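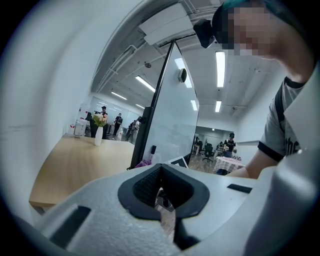 The Ferry Clock

Home | Stories | Essays | Archive | Subscribe

7 min read

My aunt left me a clock that runs 46 minutes fast, and I've never fixed it, which drives everybody who visits my apartment completely nuts. It came out of the old ferry office on Skekholm (four boats a day in summer, one in winter if the captain felt like it) and it's the size of a dinner plate and louder than my refrigerator.

When I first got it home I did what anyone would do. I opened the little glass door, pushed the big hand back to where it belonged, and went to bed pretty pleased with myself. In the morning it was 46 minutes fast again. So I pushed it back again! Same thing the next day.

I took it to the repair place, Hodel, down by the bus station, and the woman there kept it for a week. She charged me for a new spring and told me it was keeping perfect time on her shelf. I carried it home in a towel on my lap. I hung it up, I made a sandwich, I looked at the wall, and there it was, 46 minutes ahead of me and ticking like crazy.

After that I kind of gave up and started doing the math in my head.

Then one Sunday in October I was on the couch with a cold, feeling sorry for myself, and I heard somebody knock. It was ten past four by the clock. I got up, wrapped in my blanket, and opened the door, and the hall was empty. Just the smell of wet coats and the neighbor's TV. I sat back down. I must have dozed off, and then there was another knock, the very same one, two slow and one quick, and my phone said ten past four.

It was a man with a box of pears. He had the wrong building, he wanted the Mirzaei bakery, and I pointed him across the street.
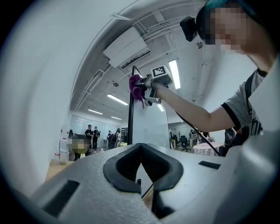
Between one minute and the next.

You'd think I'd have gotten rich off it. I did try. I sat under that clock with the radio off and my ears wide open, waiting for ball scores, and all I ever got was my own kitchen. A spoon dropping. The kettle. Once I heard myself laugh, really laugh, and I spent the next 46 minutes wondering what on earth was going to be so funny. (My sister called. She'd locked herself out in her bathrobe.)

My aunt worked in that ferry office for most of her life, and people on the island used to say she always had the coffee poured before you came through the door. I thought that was just good manners.

Last week I heard the boat horn. I live a long way from the water, and the Serau, the boat she used to sell tickets for, was scrapped when I was in school. But it came right through the wall, one long low note, and the window hummed along with it. I checked the clock and checked my phone. Then I put on clean socks, got out two cups, and filled the coffee pot all the way up.

I had 46 minutes, so I swept the hall too.

Contact | Copyright, all rights reserved | Back to top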